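Bench Notes: Repair & Reuse
June
By the Kerero Newsletter desk

Wires first, screws later: a talk with a board repairer
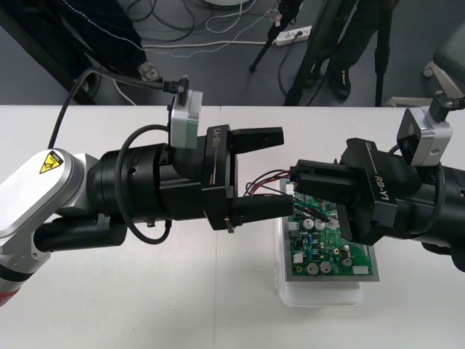

The repairer I spoke to has worked on small circuit boards for most of her adult life, first at a company called Rastix and now on her own. She asked me to leave her name out. Most of what she gets is dull, she said, and she likes it that way.

"People think it's the chips," she said. "It's hardly ever the chips. It's a connector that somebody pulled on."

Last year she took in 206 boards. She keeps a paper log, and connectors and their wires made up the biggest group in it. The boards come out of door openers, fish tank pumps, sewing machines and one very old bread maker that has been back three times.

She does not like to lay a board flat on the table. There are solder points on the underside, and a board that sits on them will rock when it is pushed. She rests it on a plastic food container turned into a stand. "You want it up a little, and you want to see all the edges. I've bought proper holders. I still go back to the container."

Her rule with wires is to hold the whole bundle close to the plug. "If you hold one wire, you pull one wire. Take red and black and whatever else is there, all together, and bring them in straight. If it doesn't want to go, stop and look at it."

Small white connectors are the ones she sees most. They have a right way up, and the key that shows it can be hard to find. She uses a lamp from Numska with a magnifier in the middle, bought used. The spring in the arm is weak, so it sinks during the afternoon and she pushes it back up.

I asked about colors. She said red and black can usually be guessed at, but she checks them with a meter anyway. "Purple could be anything. I had a Caron pump controller where purple was ground. I wrote that on the lid in marker for the next person."

She charges by the job and turns down anything that would cost more to fix than to replace. Her shelf of spare plugs holds more than 500, sorted by the number of pins. The two-pin drawer is always nearly empty.

Her hours are short. She starts at 7 in the morning and quits by 2, when the sun comes onto the bench and she can't read the markings anymore.

Filed under: Workbench, Electronics, Interviews

Comments (3)

pinheader: The purple ground made me laugh. I've got a heater board with two whites and no diagram.

oldsolder: What size container does she use? Mine are all too tall.

marsh_lane: Holding the bundle near the plug is good advice. I broke a fan lead doing it the other way.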